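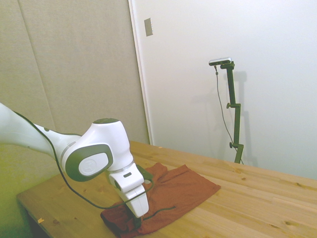 Fig. 4. Rust-red cloth on the work table.

Home Guides Laundry Support
Search this manual

Section 3. Setting Up Your Rollura Drying Rack

Welcome back! By now your Rollura should be out of its box and standing on its own four feet, so let's get it ready for a first load. Take your time with this part, and put the kettle on if you like.

1. Open both wings until you hear a click on each side.
2. Slide the 12 short rods into the upper slots, rounded ends out.
3. Set the height to 53 inches for everyday clothes.
4. Leave 10 inches between the rack and any wall or heater.

Note: Rods bought before June have a plain end and fit either way around.

CAUTION: Never hang more than 99 ounces on one wing, and keep little ones from climbing on it (we know how tempting it looks).
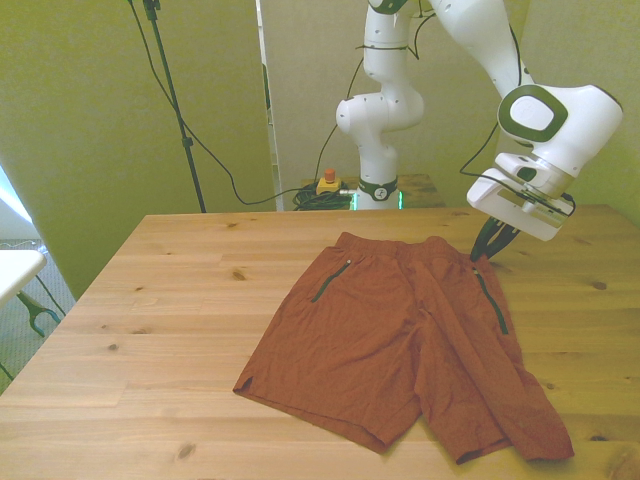

Waistbands are the slowest part of any garment to dry, so clip them to the top rod with a Korletey clip at each side and let the legs hang free. Before you do, lay the piece out flat on a table and smooth it with your palms. With thin athletic shorts like the orange pair, open out any hem that has folded under and check the side slit too, and you may find you can skip the iron altogether.

5. Turn the wings every few hours.

Updated 2/24/22
14 shares 3 comments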